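Small Tips for Training at Home in a Small Room
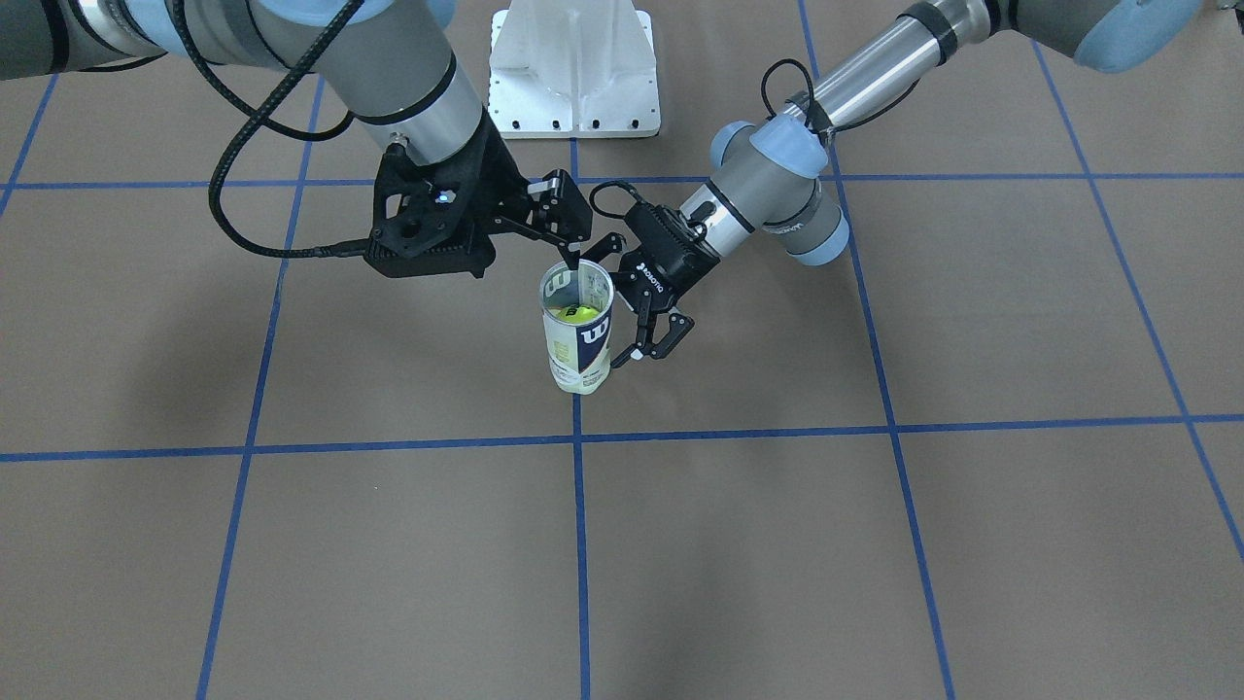
I train at home for many years now, first in a garage in Drotville and after that in one room of our apartment. Every October I get the same questions from people who stop running outside, so I put my answers together on this page.

Floor first

Measure the free floor before you buy any equipment. Lie down, stretch your arms over the head and ask someone to mark both ends. My own space is 2 meters by less than that, and I can do almost everything in it except long walking lunges.

Sweep before the session and also after. Small sand makes a mat slippery from below. If the mat moves when you do mountain climbers, turn it over and wipe the back side with a cloth and a little vinegar in water. Let it dry standing up, with air on both sides.

Sandbags

Fill the inner bag to about 80 percent. A full bag is like a stone and hurts the forearm, and a half empty one runs away to one side when you clean it. Close the inner bag with two cable ties, then fold the end and tape it. I used pea gravel from Jalali, the garden shop, washed and dried for three days on an old sheet. Cengiz Avcı uses rice, but he had moths in it the second summer.

Do not drag the bag over the seam. The seam goes up.

Resistance bands

Keep them away from the radiator and out of the window light. A little talcum powder once in a month, rubbed by hand, then shake off. Before you pull, look at the place where the band touches the door anchor. If there is a white line or a small cut, throw it away the same day.

Kettlebell handles

For a rough handle I take fine sandpaper, 19 or 20 slow turns, and a dry rag. No oil! Chalk is enough, and not much of it.

Noise

The neighbor below is Ataberk Akbulut, and he is a patient man, but I put a folded blanket under the mat anyway for anything with a weight. Jumps I do before seven in the evening. Step-ups on a low solid box are much quieter than jumping rope and you will sweat the same.

Storage

Heavy things stay on the floor, by the wall, with the handles to the outside. Bands hang on a hook inside the closet door. The timer has its own nail, otherwise I search for it every morning.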